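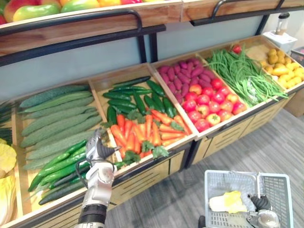
Fancy a couple of hours picking veg that never goes off? I look after the practice shop at Tevosard in Trutlow, and I'm after people to come and do some pretend shopping with me in June! You get a basket and a list (carrots, green beans, a few potatoes, that sort of thing) and you fill it from the wooden crates while I make notes on what you reach for and what you can't find. Everything on the stand is artificial, so please don't bite the tomatoes.

Sessions last 2 hours with a tea break in the middle, and I've got five places left. No shop experience wanted, but you do need to be over 18 and all right standing up for a bit. You'll get a Jender voucher as a thank you and I'll pay your bus fare too.

Ring the Tevosard front desk on extension 322 and ask for the veg shop, or leave your name at reception before noon.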